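Kodura (handheld gripper kit)

Kodura is a handheld gripper kit for recording demonstrations of manual tasks, sold by the firm Husis. The kit lets a person carry out a task with the same kind of two-fingered gripper that is later fitted to a robot arm, so that the recordings can be used to train the arm's control software. It is sold mainly to university laboratories, technical colleges and small automation companies. A matching robot-side gripper is available separately under the same name.

Overview

The Kodura kit belongs to a class of tools that collect training material without a robot present. The operator holds the device by a pistol grip and opens and closes the fingers with a trigger. A camera mounted above the fingers records the work from the point of view of the tool, and a sensor in the grip records how far the fingers are open. The two records are stored together and share a common clock.

Husis supplies the kit in a hard case. The standard version contains one gripper, one camera mount, a charging cable, a calibration board and spare finger pads. A two-handed version contains a pair of grippers and is used for tasks such as folding cloth or removing lids. The camera is included in both versions, but the computer used to review the recordings is not.

History

Husis began as a repair business for laboratory equipment and moved into gripper design after building custom fingers for several of its customers. The first handheld model was known inside the company as Barbier and was never placed on general sale. It used a cable-driven trigger that needed frequent adjustment, and its camera was connected to a computer by a long lead, which limited where it could be used.

The Kodura replaced the cable with a rigid linkage and moved the storage and battery into the grip. Early units were lent to a small number of laboratories before general sale began in September. Changes made after this trial period included a softer trigger spring, a wider guard around the power switch and a revised case latch. Units from the trial period can be upgraded with the newer spring but not with the newer guard.

Design

The body of the gripper is black, and the moving parts are held between two matching side shells. Each finger is carried on its own arm and ends in a block-shaped pad. The arms move toward each other at equal speed, so that the center of the grip stays in the same place whatever the size of the object. Pads are fixed with screws and can be exchanged in a few minutes with the driver supplied in the case.

The grip weighs 900 grams with the camera attached. Some reviewers have considered this heavy for long sessions, and Husis offers a wrist strap that moves part of the load to the forearm. The battery lasts around six hours in normal use. The trigger can be set for the left or right hand.

Camera and recording

The camera uses a wide lens and records at 30 frames per second. It is placed so that both fingertips remain visible along the lower part of the picture at all times, with the working surface ahead of them. This position gives a clear record of how an object is approached and of the moment at which contact is made. Objects lying farther from the tool are often recorded only in part, and the manual advises operators to begin each recording far enough back for the whole work area to be shown at least once.

Recordings are saved in short sections called takes. Each take begins and ends with a press of the thumb button. A take may be marked as good, doubtful or rejected on the device itself, and the mark may be changed later during review.

Task sets

Husis publishes printed task sets for use with the kit. Each set lists the objects needed, the starting arrangement and the result that counts as a completed take. The objects are ordinary household, kitchen and office goods that can be bought locally. The desk set is the most widely used and deals with pens, clips, erasers, paper and small boxes.

Work with markers forms a large part of the desk set. Markers with smooth barrels can roll when touched, and when several are laid side by side the fingers must be brought down without pushing the neighboring ones out of place. The set includes picking one marker from a group, sorting by cap color and returning markers to a holder. The starting arrangement is varied between takes, and the markers may lie at any angle to the tool.
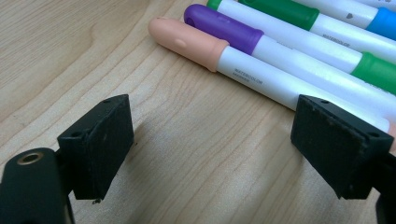 Software

The kit is supplied with a review program called Kummont, which runs on desktop computers. Kummont copies takes from the gripper, checks them for missing data and displays the camera record beside a graph of the finger opening. Takes can be trimmed, labeled and grouped by task. The program exports to several open file formats and does not require an account or a network connection.

Kummont does not train control software. Customers are expected to use their own tools for this purpose, although Husis provides sample scripts that load exported takes. A paid service is available in which the company reviews a customer's first recordings and returns written comments on lighting, tool speed and the variety of starting arrangements.

Care and maintenance

The finger pads are treated as wearing parts. Dust and fibers collect on them during use and may be removed with a dry brush or a lightly dampened cloth. The manual warns against solvents. Pads should be exchanged in pairs, and the calibration board should be used after each exchange so that the recorded opening remains correct.

The guarantee on the gripper and camera lasts 24 months. It does not cover pads, straps or damage caused by drops. Repairs are carried out by Husis at its own workshop, and loan units are offered to customers with a service plan.

Reception

Early reviews praised the short setup time and the decision to keep the review program free of subscription charges. The position of the camera was also well received, as the fingertips rarely left view during ordinary tabletop work. Criticism was directed at the weight of the grip, the small size of the status lights and the price of replacement pads.

Several teaching laboratories have adopted the standard version for introductory courses in robotics. In these courses students usually record a single desk task, review one another's takes and compare the results on a shared robot arm at the end of the term. The two-handed version has been less common in teaching, mainly on account of its cost and the longer time needed to learn its use.

See also

Robot end effector
Learning from demonstration
Parallel gripper
Teleoperation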